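4.2 Install path and first wager on mobile

Participants were asked to get from nothing (no app, no account) to a placed bet on their own phone. Two operators were used, Dekier and Buto. Dekier has a native app for both iOS and Android. Buto has an Android package only, downloaded from its own site; iPhone users get a browser shortcut that looks like an app but isn't one. This difference matters for everything below.

Android first. The Buto file is not in the store, so the phone throws up a warning about unknown sources. Most participants stopped here and read it, or at least scrolled it. Several went back to the operator site to check whether the warning was expected. The site does explain it, but on the help page, two menus down. Sorin Onu coded these moments as "hesitation" in the first pass and we kept that code, although it covers quite different things: worry about malware, worry about the phone warranty, plain confusion over where the file had gone. A finer split was tried in April and dropped, coders did not agree well enough.

Dekier on iOS was the smoothest route. Search, install, open, register. The trouble started later, at the identity check. The app wants a photo of a document and a second photo of the face, and it rejects both with the same message. People retook the wrong one. One participant submitted the same driver's license 9 times before noticing that the selfie was the problem.

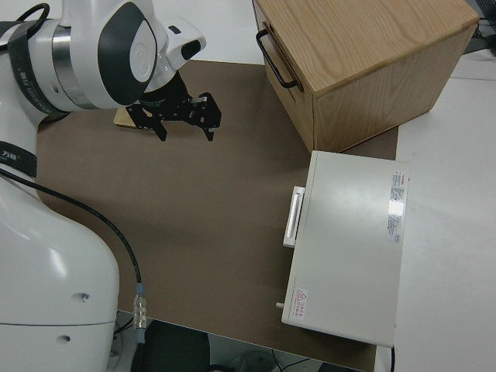
Figure 7

Deposit limits were the part we cared about most. Dekier shows the limit screen before the first deposit, with a suggested number already filled in. Buto places it under account settings and does not mention it during sign-up. Unsurprisingly the Buto group set fewer limits. What we did not expect was how many people in the Dekier group accepted the filled-in number without changing it, even those who had told us in the pre-interview that they would never spend that much. Defaults again. See Kadrić's earlier work on the Mokirham betting terminals, where the same thing happened with stake size.

Two caveats on this. The money was ours, handed out as a prepaid balance, so a limit may have felt like somebody elses business. And the suggested number changed once during the study, after an app update, which we only caught from the logs. Sessions before and after the update are pooled here; splitting them leaves groups too small to say much.

Finding the actual game or market to bet on was quick in both. Search box works fine, categories less so. "Live" meant live sports to some and live dealer to others, and both apps use the word for both. Bonus pop-ups got closed almost by reflex. When asked afterwards, few participants could name a single condition of the welcome offer they had just accepted, and the wagering requirement was the least remembered of all. Petkov's checklist for bonus wording would flag both offers on this point, we ran it seperately and report the scores in the appendix.

Logged events for the wagering step came to 955 after cleaning. Removed: double taps, events fired while the phone was locked, anything from the practice round. Stavros Kadrić did the cleaning script, and the rules are listed with the data. Dropped connections were kept in, as a dropped connection in the middle of a bet is part of what mobile users deal with. In the Buto app it was also the main source of uncertainty over whether a bet had gone through at all, as the slip clears before the confirmation arrives. Some participants placed the bet again. The history page would have told them, but it takes a manual refresh.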